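Two arms and a dish rack

So I finally have something to write about besides my tomatoes! Those of you who have been around a while know I work in the break room and kitchen supply side of things at Gallagher, up on the Brastbridge road. We feed and clean up after a lot of people. On a full day that means 995 plates, bowls and cups through the back, and until this spring every one of them got racked by hand.

Now we have a pair of robot arms learning the job, and I am completely hooked.

I was nervous at first, I'll admit it. My wrists have been complaining for 7 years, but it's still my job, and when Gwendolyn Strickland called us in at 2 to tell us about it I sat there with my arms folded. What won me over was how she set it up. Our hours stayed the same, in writing, and the people who rack dishes got to say how racking should be done. I spent a whole afternoon explaining why bowls go in at a slant (they drain, they don't clack together) and they wrote it all down!

What has changed for me is the middle of the day. I'm on my feet less, I talk to the cooks more, and I do the checking, which I like. The arms are slow, slower than any of us. They don't get bored, though, and I get very bored somewhere past the fortieth cup.

I still catch myself holding my breath when one of them has something pinched at the tips, hanging over the rack.

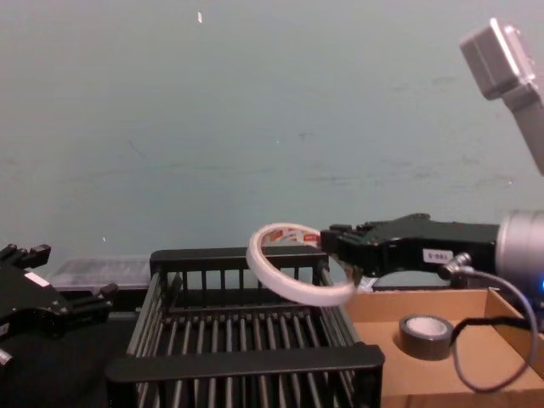 Yolanda Okafor told me over lunch that she doesn't miss the racking one bit, but she'd like the training on the controls to come to the evening shift too, and soon. I think she's right, and I've put my name next to hers on the request.

More when we get to the glasses. I have opinions about glasses.

Comments

Bratard: Do they let you stop the arms yourself, or do you have to go find someone?

Reply from the author: We can stop them ourselves, any of us. That was the first thing we learned.

mel in Jaltelton: My plant went the other way and cut the shift first. Glad yours asked you.

Last updated in December
Contact | Copyright, all posts by the author | Back to top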